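3.2 Collection of tabletop demonstrations

Demonstrations were gathered at the Haltdale site over 2 collection periods, the second ending in September. The robot is a two-armed platform with a multi-fingered gripper on each arm and a camera at the head, angled down towards the work surface. All images passed to the policy come from this camera. No overhead or side view was used in training, although Sartori's earlier work on the Zumeo set found that a fixed side view raised scores on grasping tasks. We left it out so that the trained policy would not depend on a room fitted with extra cameras.

The work surface for this part of the set is a table covered with a brushed steel sheet. The Utuswood set, which we use for pre-training, was recorded on matt boards only, and a policy trained on it alone tended to place its grasp point on bright reflections when moved to metal. The room lights were left as they were and no diffuser was fitted. Glare on the sheet therefore shifts with the pose of the head and is present in most episodes.
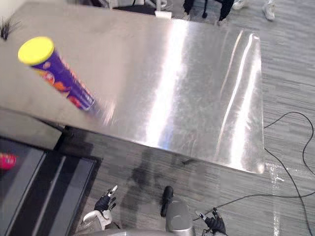

Figure 3. View from the head camera during collection on the steel surface.

Objects were drawn from a pool of household goods and packaging, including snack cans, brushes and boxes. Each episode is limited to 20 seconds and is stored with joint positions, gripper commands and a short text label giving the object and the intended result. Labels were written by the operator straight after the episode and checked later by a second person, who saw the video but not the first label. Where the two disagreed on the result, the episode was marked as unclear and kept out of the training split.

Frames with motion blur were kept. In an early version of the set we removed them using a sharpness threshold, but this took out a large share of the frames in which an object was moving quickly, and the policy trained on what remained reacted late when an object rolled or slid. The threshold is still stored as a per-frame value so that other users can apply it. People and furniture in the background were also left in view, and no masking was applied to the floor area beyond the table.

The full set holds more than 2000 episodes. Idle periods at the start and end of each were trimmed by a rule on joint speed, with the same limits for both arms. The rule fails where one arm is held still on purpose while the other works, and these episodes were trimmed by hand in the Goodall annotation tool. Episodes recorded on the same day were always placed in the same split, as lighting and table position vary less within a day than between days. Section 3.3 describes how the action sequences were resampled before training.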